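## 4. 전용 서버 올리기 (Inlow 협동전)

클라이언트 설치까지 끝났다는 전제. 안 끝났으면 3장부터. 싱글 캠페인만 할 사람은 이 장 통째로 건너뛰어도 됨.

준비물

- 서버용 PC 또는 남는 노트북. 여유 공간 60GB
- 공유기 관리자 비번
- Gidey 런처 계정 (게임용 계정이랑 같은 거 써도 됨)

### 4.1 서버 파일 받기

1. Gidey 런처 실행 → 라이브러리 → 도구 탭.
2. "Inlow Dedicated" 검색. 베타 붙은 거 말고 그냥 거.
3. 설치 경로에 한글 넣지 말 것. `D:\inlow_server` 정도로.
4. 다 받으면 한 번 실행했다가 바로 끈다. 이때 `server.cfg`가 생김.

> **참고** 4번 건너뛰면 설정 파일이 없어서 다음 단계 진행 안 됨. 문의 제일 많은 부분.

### 4.2 포트 열기

1. 공유기 관리 페이지 접속. 주소는 공유기 뒷면 스티커 확인.
2. 포트포워딩 메뉴에서 UDP 2249 추가. TCP 아님.
3. 내부 IP는 서버 PC 걸로. 게임하는 PC IP 넣는 실수 많음.
4. 저장하고 공유기 재부팅.
5. 윈도우 방화벽에서도 같은 포트 허용. 인바운드만 하면 됌.

> **주의** DMZ로 전부 열어버리지 말 것. 되긴 되는데 서버 PC가 통째로 노출됨.
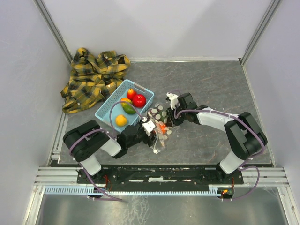

### 4.3 server.cfg 손보기

메모장으로 열어도 됨. 저장할 때 인코딩 UTF-8 확인. 고칠 건 몇 줄 안 됨.

```
server_name = "우리집 Inlow"
password = ""
port = 2249
tickrate = 60
max_ai = 50
autosave_sec = 900
map = "didinham"
```

1. `password` 꼭 채우기. 비워두면 공개 목록에 뜬다.
2. `max_ai`는 50이 기본. 더 올리면 Didinham 맵 후반 웨이브에서 끊김 심함.
3. `autosave_sec`는 초 단위. 너무 짧게 잡으면 저장할때마다 화면이 멈칫함.
4. `map`은 소문자로만. 대문자 섞이면 튜토리얼 맵으로 들어가버림.

> **참고** Clarnard 확장팩 맵은 접속하는 사람 전원이 확장팩 있어야 함. 한 명이라도 없으면 그 사람만 튕김.

### 4.4 접속 확인

1. `start_server.bat` 실행. 검은 창에 `READY` 뜰 때까지 대기.
2. 같은 집 PC에서 먼저 테스트. 게임 → 멀티 → 직접 접속 → 내부 IP 입력.
3. 되면 밖에 있는 친구한테 외부 IP랑 비번 전달.
4. 친구만 안 되면 4.2로. 나도 안 되면 4.3 포트 번호부터 다시 보기.

자주 나오는 오류

| 메시지 | 확인할 것 |
|---|---|
| VERSION MISMATCH | 서버, 클라 둘 다 업데이트 |
| AUTH FAILED | 비번 앞뒤 공백 |
| TIMEOUT | 포트포워딩, 방화벽 |
| SAVE LOCKED | 서버 창 두 개 떠있는지 |

> **주의** 서버 끌 때 X 버튼 누르지 말 것. 창에 `quit` 치고 엔터. 강제로 끄면 마지막 저장분이 깨질 수 있음.

### 4.5 세이브 백업

1. 서버 끄고 시작.
2. `saves` 폴더 통째로 다른 드라이브에 복사.
3. 되돌릴 땐 기존 `saves` 이름 바꿔두고 백업본 붙여넣기. 덮어쓰기는 비추, 옛날 파일이랑 섞임.

5월 패치 전에 만든 세이브는 바로 안 열림. `convert_save.exe`를 서버 폴더에 넣고 한 번 돌리면 됨. 변환 도구 만든 사람은 Kalkidan Worku, 버그 제보는 도구에 딸린 readme 쪽으로.

모드 넣는 법은 5장.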